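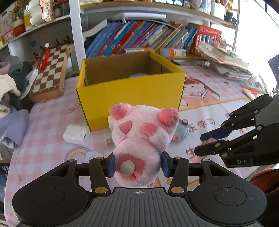
Fig. 1. Pink plush pig, yellow cardboard box and charger on a desk with a patterned tablecloth.

Does one open box keep a desk tidy?
Kirstin Moncrieff, Drirkley College, Home and Design project

Last updated: May 12, 2026

1. Why I picked the question

There is a tidying leaflet that goes round our halls in Flaltham every August, when new students move in. It is called the Bristitz plan and it says that a small desk needs one open box, in a bright colour, and that everything without a place of its own should go into it at the end of the day. The leaflet promises a clear desk in a week. It gives no source for this. I have lived with the leaflet pinned up in our kitchen for two years and the desks I know are as full as ever, so I wanted to see whether the plan did anything at all.

I should say that I expected it to fail. I have tried to write down what I found and keep that apart from what I expected, but a reader may want to bear it in mind.

2. What was done

Nine desks took part, all in rooms on the same two corridors. Each was given a cardboard box with no lid to close or with the lid left open, and the person at the desk was asked to put loose things into it every evening. They kept a written sheet with one line per evening: what went in, what was left out, and how long it took. The desks were not matched in any way. One belonged to someone who sews, another to someone who seems to own only a laptop and a mug.

I had wanted a second group with no box, for comparison. McIver House said yes to this and then exam season came and I never got the sheets back. This is the biggest hole in the project and I don't think anything below makes up for it.

By the end I had 276 lines that could be read. Some people wrote a full sentence each night. Others wrote "same" for a week, and I counted those as lines, which was probably generous.

3. The things themselves

Most of the clutter was of two sorts. The first was soft or small and had no job: plush toys, little rounded figures, key rings, a felt strawberry. The second was electrical, mostly chargers and cables.

The leaflet treats the two alike and I think this is its first mistake. A plush pig like the one in Fig. 1 can go into a box at night and come out again on Sunday or never, and no harm is done. A charger is wanted at the very hour when the plan says it should be put away. On the sheets, chargers were the things most often written in the "left out" column, and several people had stopped putting them in the box by the third or fourth evening. In practice they ended up beside it, or leaning on it. The white cube charger in Fig. 1 is at the bottom left corner of the box, and this is very close to what the sheets describe night after night - near the box, not in it.

A tablecloth also turned out to matter more than I had thought. On a plain desk a small toy or an earring stands out. On a cloth with checks and printed pictures, such as the pink and white one with the rainbow and cloud, small pale things are easier to miss. Two people with patterned cloths told me they had called the desk clear and then found things on it in the morning. That is only two people, so I would not build anything on it.

4. Colour

The leaflet is firm that the box must be bright, "so the eye is led to it". I tried to take this seriously. Four of the boxes were yellow or red on the outside and the rest were plain brown. The sheets show no difference I would trust. The red box did best of all, but it was on the desk of the laptop-and-mug person, who had next to nothing to put in it.

It is also worth looking at what the colour is for. The yellow box in Fig. 1 is bright on its front panel and plain brown cardboard inside. With the box open, a good part of what can be seen is the brown. If colour really led the eye, the inside might be the part to paint. I did not test this.

5. Time

All the evenings together came to 3431 seconds of tidying, going by people's own phone timers. Spread across every line, that is a little over twelve seconds an evening. Supporters of the plan will say this shows how easy it is. I read it the other way. Twelve seconds is long enough to sweep a few toys into a box and too short to decide where any of them belong. Nothing on the sheets was thrown out, given away or moved to a shelf in the whole period, apart from the felt strawberry, which was lost.

6. What I think it shows

The desks did look clearer on the evenings when the box was used. I went round and checked, and I have to grant the leaflet that much. What I doubt is the word "tidy". The things had been moved a short distance into a container, and by the middle of the third week most boxes were full, with soft toys poking out over the rim. One owner asked me for a second box. The leaflet has nothing to say about second boxes.

I would also question the promise of a week. People were keen for the first few days, when somebody was asking them about it. A fair test would run over a whole term with no one knocking on the door.

7. If I did it again

- Get the comparison desks signed up before anything else.
- Weigh the boxes at the end of each week. My sheets say "full" and "nearly full" and those words meant different things to different people.
- Keep chargers out of it completely and give them a hook or a dish.
- Ask people at the start which of their things they would miss.

The leaflet itself is almost 1000 words long and I have put a copy in the folder with the sheets, with my pencil notes in the margin.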